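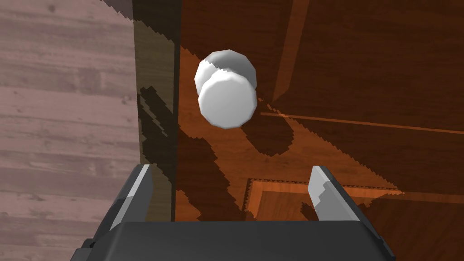
Progress report to the Prerna Fund
Project: Reading rooms in the Girilari valley
Period covered: second half of the first year
Prepared by: Gyula Pintér, project coordinator

1. Where we are now

In the last report I wrote that two reading rooms were open and the third was delayed. I can now report that all three are open. The room in Stiltberg opened in March, the one near the old mill in April, and the last one, in the upper village, in May. The delay in the upper village came from the road, which was closed longer than the district had told us.

The rooms are open four afternoons a week. In Stiltberg we have added one evening until 8 p.m., after parents asked for it. We will keep this evening until the autumn and then decide.

2. Books and lending

The collection now has 1000 books, which was the goal for the full year. Most of them are for children under twelve. Duangjai Sitthichai made the selection together with the teachers, and she has also prepared a simple card system that works without a computer. I was not sure about this in the beginning, but the electricity in the upper village is not stable and the cards have been the right choice for that room.

At the end of the period we had 118 registered borrowers. The target in our application was 100. The number is good, but it is not even. More than half of the borrowers are in Stiltberg, and the room by the mill has fewer than we hoped. The school bus leaves before the room opens, and the children who live far away can not stay. We have asked the school if we may open earlier on two of the days. They have not answered yet.

Lost books are 20 so far. We do not charge families for them.

3. Reading helpers

Arlindo Queiroz has trained nine reading helpers. Seven are still active. One moved away for work and one had a baby in the spring. The training was planned as two long days, but it was difficult for people to be away from home so long, and Arlindo divided it into shorter meetings. It took more of his hours than the budget shows, and this is explained in section 5.

The helpers asked for more books in the local language. There are very few to buy. Snædís Lykkegaard has started to collect stories from older people in the valley, and we would like to print a small book of them. She has written down eleven stories until now. Some exist in two versions, and the families do not agree which one is correct.

4. Problems

The roof in the mill room leaked in the heavy rain in April. A shelf of picture books became wet and we had to dry them at the school. The landlord, Mr. Dantas, has repaired the roof at his own cost, but it took him three weeks and the room was closed in that time.

We have also not found a person to replace Wyn Eynon, who kept our accounts and left at the end of April. I am doing the accounts myself for the moment. This is the reason why the present report reaches you later than agreed, and I apologize for it.

5. Budget

Spending on books is a little under the plan, and spending on training is over it. We ask for your permission to move the money left in the book line to the training line. The total does not change. The detailed table is sent separately.

6. Next period

We plan to train four new helpers, to finish the collection of stories and to get a price from the printer. We also want to visit the families near the mill who have not registered, and ask them what hours would suit them. The next report will come in November.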